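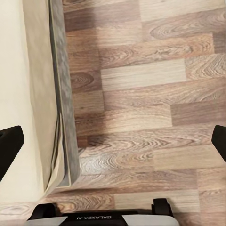

Wood-effect floor, planks laid in staggered rows.

4. Making your first batch of chips

Before you start, read Section 3 (Fitting the Slicing Disk). If you skipped it, the disk is probably upside down, and the Wunar will give you something closer to coleslaw.

1. Wash two large potatoes. Peeling is optional. The Sarkavbridge test kitchen doesn't peel, and describes this as rustic.

2. Slide the thickness dial to 2. Setting 5 is for gratin and for people who enjoy waiting.

3. Feed the potatoes through the chute using the pusher. Your fingers are not the pusher.

4. Rinse the slices in cold water until it runs clear, then pat them dry with a clean towel. Then do it again, properly this time.

5. Lay the slices on the rack in a single layer. Overlapping slices will weld themselves together and come out as one large, sad chip.

6. Close the lid, select CRISP and press Start. The cycle takes 36 minutes. Opening the lid to check adds three more each time, and the display will keep score.

7. Shake on the seasoning while the chips are still hot. The Khương chili-lime packet in the box covers one batch, or half a batch if you have opinions.

CAUTION: The rack stays hot after the beep. The beep means the chips are done. It makes no promises about the rack.

CAUTION: Do not add oil to the lower tray. It is a crumb tray.

Note: Kesdale ramen-flavor powder can be used in place of the packet, but it clumps in humid weather. Sift it first, and hold back on salt until you have tasted one.

Note: Sweet potatoes brown sooner. Use the ROOT setting and see Section 5.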